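In praise of the dull example
Apr 29, 2020

I've been asked three times this year what I do for work, and each time I've said something vague about computers and changed the subject. The honest answer is that I help collect examples for a learning system, and I've never found a way of saying it that doesn't make people's eyes slide off towards the crisps. So I'm going to have a proper go at it, with an opinion attached: we are collecting the wrong examples, and we're doing it because the right ones are boring.

A bit of background. The job I'm on is called Conent, and the idea is that an arm learns to service old desktop computers by being steered through the work, over and over, by a person. You steer, it records, and later on a model chews through the recordings and tries to do the same thing on its own. We started in August with a target of 3,000 good runs. Everyone had views on the software. I can't remember a single meeting about the word "good".
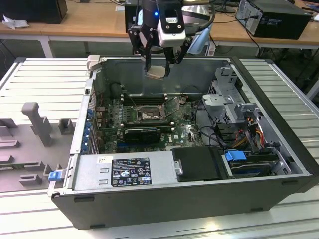 And that word has caused more arguments than anything else on the project! When I first sat down at the controls I took "good" to mean smooth. Straight down to the board, fingers closed, part up, no dithering. I was rather proud of my runs. I'd bin the ones where I wobbled, or came in at a daft angle and had to back off and try again, because who'd want a machine to learn from that? Most of us did the same. We had a lovely tidy pile of recordings in which nothing ever went slightly wrong.

You can guess what happened when the first model had its turn. As long as everything was where it expected, it was a pleasure to watch. Then it would arrive a few millimetres to one side and have no idea what to do about it, since none of us had ever shown it what being a few millimetres to one side looks like and how you get out of it. It just pushed on, very confidently, in the wrong place. I felt for it. We'd taught it to drive by only ever showing it empty roads.

So we went back through the bin. Out of one batch of 631 runs we'd thrown away 32 for being ugly, and I'd now say those were the ones worth the most. Someone comes in crooked, stops, lifts, turns the wrist a touch, comes down again. That's the skill! That's what I do myself when I'm changing memory at home with my glasses on my head and one hand holding the torch. Getting a part out of a computer is mostly small corrections, and we'd been carefully snipping the corrections out.

There's a fashion in the other direction, mind you, and I'm not keen on that either. The people over at Zomville (we swap notes with them, they're a friendly lot) have gone mad for variety. Different machines, different benches, lights on, lights off, somebody's coat over the back of a chair. I do see why. But you can have a thousand different backgrounds and the same clean, untroubled grab in every one, and then you've learned a lot about coats.

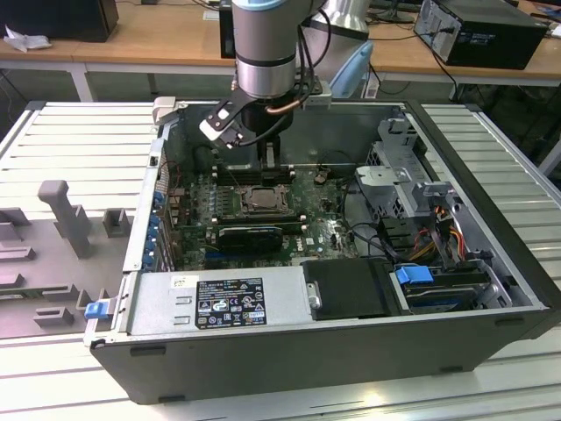
My own view, for what it's worth, is that variety should start at the fingertips and work outwards. Give me the same computer for a fortnight if you like. Let me come at the memory slots from a bit too high, then a bit too far left, then at an angle I'd be embarrassed to show my old boss at Ackroyd, who could swap a processor while eating a sandwich. Record all of it, including how I put it right. After that, by all means change the computer.

The trouble is that this is slow and it makes your numbers look awful. A clean run is short and goes straight on the chart. A run with a fumble and a recovery takes longer, needs a person to look at it and decide whether it's a useful fumble or just me being tired, and still only counts as one. If you pay or praise people by the run, they'll give you short ones — I certainly did. We now cap a sitting at 6 runs before you swap over, and whoever's resting writes a line or two about each. It has cut our daily count and I'm told Iline, who read our reports, were not thrilled.

I'd still defend it. I'd go further and say anyone who steers an arm for a project like this ought to have a vote on what gets kept, because the person with their hands on the controls knows which wobble was a mistake and which was a decision. You can't always see that in the recording afterwards. We've started adding it to our notes, in plain words: "meant to do that", or "didn't". Mine are running about half and half.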